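Filed under: Site visits, Baking and milling
14 shares | 3 comments

Grinon mill and test bakery: notes from the March open day

The Grinon site has milled wheat on the same bend of the river for longer than its present owners have held it, and once a year it lets the public in. Entry was by timed slot. Mine was 9.40, which meant the roller floor was already at full load and the bakery had finished its first bake.

The tour begins at intake. Lorries tip into a covered pit, and a sample is drawn from each load before the grating is opened. The sample goes to a small laboratory beside the weighbridge, where moisture, protein and falling number are measured. Loads that fail on falling number are turned away or sold on for feed. The guide gave the working minimum for bread flour here as 199 seconds, lower than I expected, and said that it is raised when the harvest has been dry. Screens on the wall showed the morning's results by bay number.

Cleaning takes up two storeys. Grain passes over sieves, through an aspirator and across a gravity table that separates stones by weight. The dust extraction was refitted by Metico last year and the difference in noise is considerable. Conversation is possible on the upper level without raising the voice. On the lower level ear defenders are still handed out at the door.

After cleaning, the wheat is damped and left to rest in the tempering bins. The aim is to toughen the bran so that it comes away in large flakes while the endosperm stays easy to crush. Resting time depends on the hardness of the wheat. Visitors who wanted figures were shown a laminated chart, which I would have liked to copy down in full, but the group was moved along.

The roller floor has 5 break passages, followed by the reduction rolls. The break rolls are fluted and run at different speeds, so the grain is sheared open. The reduction rolls are smooth. Between each pair the stock is lifted by air to the sifters and graded again. Two of the older Ronska stands are kept in service for rye and can be opened at the side, and the roll gap was set and reset for us with a hand wheel.

Flour is then held in silos and blended to order. The bakery next door exists to test these blends, and its output is for reference, with the surplus put out for visitors at the end of the route.
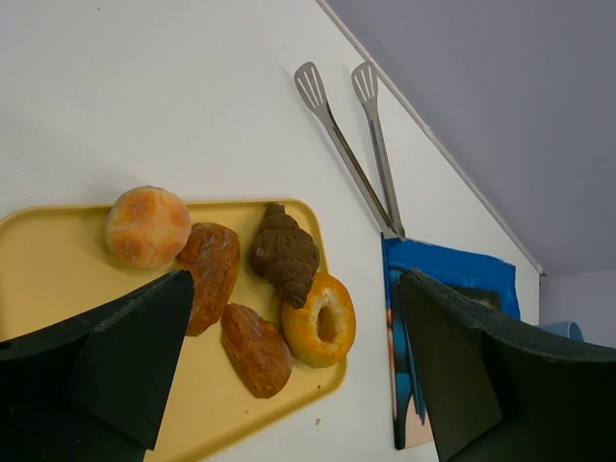 Test bakes are run on two flours at a time, one being the standard Iyer blend and the other whatever is under trial. Dough temperature, mixing time and proof are held constant. Loaves are weighed and their volume is measured by seed displacement, an old method that the bakers prefer to the scanner. The trial loaf on the bench had a volume of 561 ml per 100 g, and its crumb was slightly more open than the standard. Laminated doughs are tested separately, as a flour that gives a good tin loaf may be too strong to roll out thinly without springing back.

The talk on enzymes and flour treatment was too short at 15 minutes and had to be heard over the mixers. The session on storage was better. It covered insect control by temperature, silo rotation and the cleaning of dead spots in conveyors, with a cutaway elevator boot to look into.

Practical points. Groups are limited to 60 across the day. The stairs are steep and there is no lift above the first storey. Flat closed shoes are required and loose jewellery must be left in the lockers. Parking is on the grass by the lower gate, which was soft. Small bags of flour are sold at the weighbridge office, cards only, and the rye had gone by noon.

3 comments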